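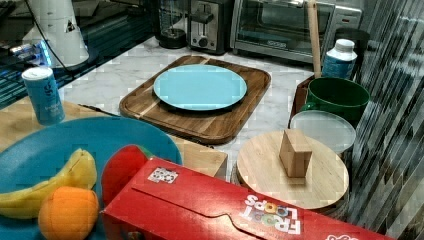
Figure 2. Countertop setup for the plate placement task, with the blue plate on the wooden tray and other household items left in place.

4.2 Placement in clutter

We tested placement on a marble kitchen counter with everyday objects around the tray (Figure 2). The policy was trained on 327 demonstrations from the Losia set and received no extra data from this counter. A trial counted as a success if the plate came to rest fully inside the raised edges of the tray.

Of 56 trials, 48 succeeded. Two of the failures came from the planner, which timed out before a path was found. In the other six the plate ended up on the rim of the tray — a height error in every case. The Fekano baseline was run with the same start poses and the same time limit. Trials were scored by Uchenna Usman and checked by Emrys Lloyd from the logs. Results without clutter are given in Section 4.3.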